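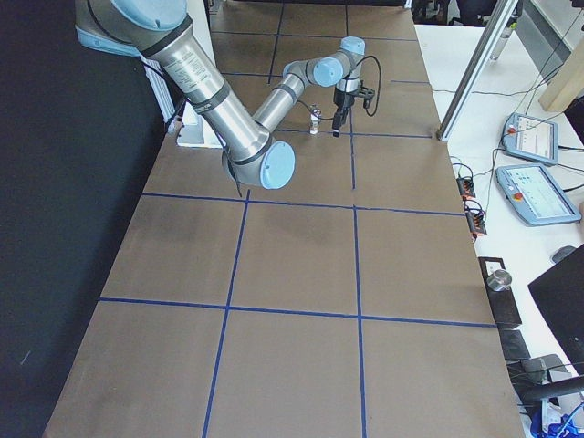
Speaker notes: Keeping Silence in Lent
Study day for lay leaders, Plana House, 2022-03-12
Speaker: Thijs Mertens

1. Welcome and opening prayer

Thank the Plana House community for its hospitality. Read Psalm 62, verses 1 to 8, slowly, and leave a pause before the Amen. Remind those present that the chapel remains open throughout the day and that anyone may leave the session to pray there.

State the subject plainly. This talk concerns silence as a shared practice of the local church during Lent. Private retreat is a separate matter and will be taken up by the afternoon groups.

2. What Scripture says

Begin with Elijah at Horeb (1 Kings 19). The prophet is tired, afraid and hungry, and he is fed before he is spoken to. Ask the room to notice the order of events. Move then to Mark 1, verse 35, where the Lord rises early and goes out to a solitary place. The disciples come looking for him and he goes with them to the next towns. His prayer leads back to his work among people.

Do not spend long on the Hebrew of the "still small voice". The handout gives three translations, and questions on them can be taken over lunch.

3. The Clovov parishes

Eleven parishes in the Clovov group have kept a weekly hour of silence since November. In the first month 252 people attended at least once. Almost all of them had never sat in a silent service before, and a good many found it hard. Read the letter from the Okoth chapel congregation here, second paragraph only. Permission has been given for its use today - please do not circulate copies.

Points to draw out:
The hour was kept at the same time each week, whatever the attendance.
A short reading opened it and the Lord's Prayer closed it.
Children were welcome, and some drew quietly at the back.
Two parishes shortened the hour to thirty minutes after Christmas and have been content with that. 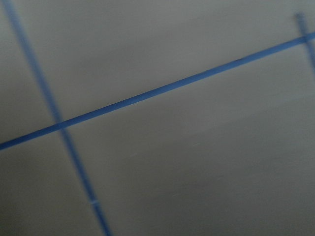 4. Common difficulties

Wandering thoughts. Advise people to return to a single word or verse without scolding themselves. The older writers are patient on this point and we should be too.

Grief. Silence can bring sorrow to the surface, particularly in those recently bereaved. Every group should have someone ready to sit with a person afterwards, and leaders should know how to reach their minister that same evening.

Noise. Traffic, heating pipes and coughing are to be expected. They need no comment from the front.

5. Time of silence (ten minutes)

Ask that telephones be switched off. Read Isaiah 30, verse 15, once. Keep the full ten minutes, and ring the bell a single time to end.

6. Questions and close

The Plindolo booklet of Lent readings is on the table by the door, with a sheet for those who wish to begin a group before Holy Week. Names should be left with the Plana House office. Close with the Grace, said together.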